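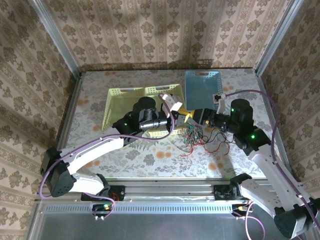
Arbeitsfläche mit zwei Roboterarmen und zwei Kunststoffkörben.

Die Teilzeitquote ist keine Erfolgsmeldung

Ein Gastbeitrag von Borghild Midtbø

Der Stadtrat von Harnitz hat im Juni mit Genugtuung zur Kenntnis genommen, dass im Stadtgebiet 536 neue Arbeitsverhältnisse entstanden sind. Die Zahl ist zutreffend. Sie sagt jedoch wenig darüber aus, ob die Beschäftigten von ihrer Arbeit leben können. Ein erheblicher Teil der Stellen wurde als Teilzeit ausgeschrieben, in mehreren Fällen mit 12 Wochenstunden. Wer zwei solcher Verträge miteinander verbindet, erscheint in der Aufstellung des Rates zweimal.

Ebbe Solheim hat im Wirtschaftsausschuss vorgeschlagen, künftig das vereinbarte Stundenvolumen auszuweisen. Der Vorschlag wurde mit Verweis auf den Verwaltungsaufwand vertagt. Diese Begründung überzeugt nicht. Die Betriebe im Gewerbegebiet Fagerlund melden ihre Stundenkontingente bereits heute, soweit sie den kommunalen Ansiedlungszuschuss von 200 Euro je Stelle und Monat beziehen.
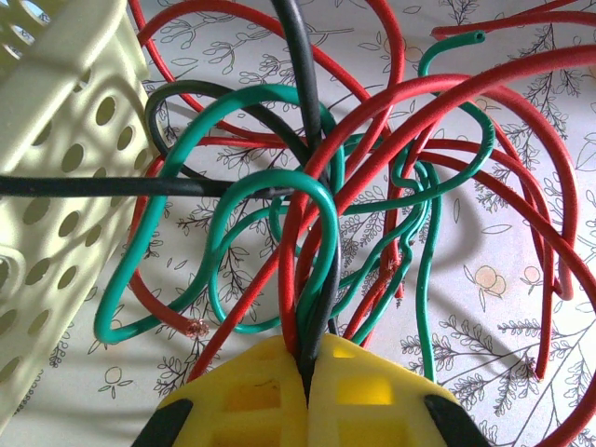

Gerade dieser Zuschuss bedarf einer Überprüfung. Er wird je Vertrag gewährt und unabhängig vom Umfang der Beschäftigung ausgezahlt. Ein Unternehmen, das eine volle Stelle teilt, erhält somit den doppelten Betrag. Der Firma Pruta ist daraus kein Vorwurf zu machen, sie wendet geltende Regeln an. Die Verantwortung liegt beim Rat.

Kátia Dantas hat für die Arbeitnehmerseite eine Staffelung nach Wochenstunden angeregt, mit einer Übergangsfrist von sechs Monaten für laufende Bewilligungen. Dem ist zuzustimmen. Zu ergänzen wäre eine Pflicht, frei werdende Stunden zunächst der vorhandenen Belegschaft anzubieten. Über beide Punkte sollte vor der Verabschiedung des nächsten Haushalts abgestimmt werden.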